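Damham Open-Top Metal Bin, Gray
Item 425 — sold by Werico

The Damham is a big gray metal bin with no lid, sold for sorting benches and packing tables. The maker calls it "the last bin you will ever need." We have heard that before, mostly from makers of bins, so read on before you order two.

What you get is a plain box. There is only a sloping rear panel, no liner and no handles, and the optional Prerik label holder costs extra and falls off if you look at it hard. Capacity is listed as 42 liters. We filled ours with water to check and got close enough to stop arguing.
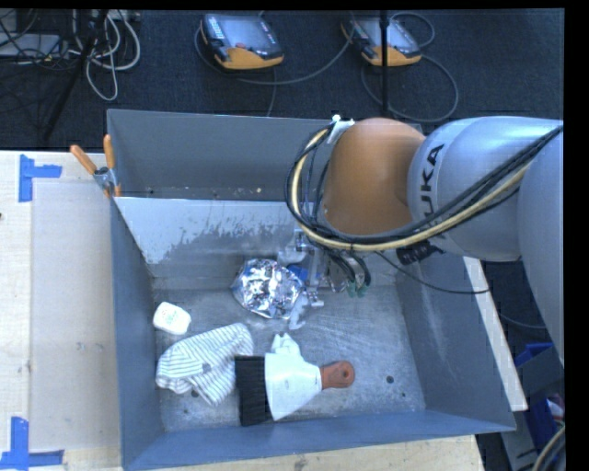
The maker's page also says "scratch resistant." We don't. Bare metal floors scuff, and this one will show fine scratches and smudges once you start using it for odds and ends like crumpled foil or an old striped cloth. It doesn't hurt anything, but if you want a bin that stays pretty, buy something else.

Cleaning is easy enough with a damp rag. Foil scraps lift straight out. Cloth tends to bunch up in the corners — shake it out before you wipe. Put a mat under the bin if you care about your tabletop.

Price: $790 for a case, no single units. Dong-hyun Na at our order desk has asked Damham to change that every May and is still waiting.

Customer comment, Adalberto Brito: "It's a bin. Costs too much. Bought a second case."

Lid: not available. The Ryu lid does not fit, whatever the catalog says.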